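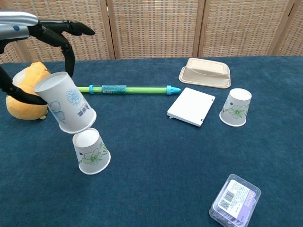
Paper cups with flowers printed on their sides. Two are standing upside down.

Why Do Paper Cups Fit Together?

Have you ever pulled one paper cup off a tall stack and found that two came along for the ride? That happens because of the cup's shape! A paper cup is wide at the top, where you drink, and narrow at the bottom, so the bottom of one cup can slip right down inside the mouth of the next one (scientists call a shape like this a cone with its tip cut off, which is a bit of a mouthful).

Now turn a cup upside down, so it rests on its wide rim. It stands nice and steady that way, and you can lower another upside-down cup over it like a hat. Keep going, gently, and you'll have a tower! If you have 7 cups at home, try stacking them both ways and see which stack you like better.

Search Flerel for Kids: type a word here
Contact us | © 2020 Flerel | Back to top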